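Fetholm ships its orders from a single packing table, and the first job each morning is the brown stack: folding cartons and kraft paper bags, delivered flat and stored flat. The shop keeps 200 of each on the shelf – enough to last until the next Yoshida delivery. Soft goods go in bags. Anything with corners gets a carton, opened and squared before the tape comes out.
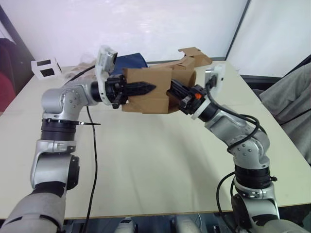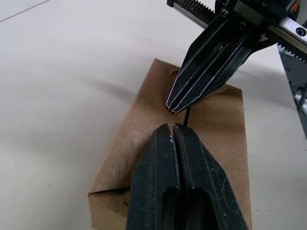

Brown cardboard, first picture; brown paper, second.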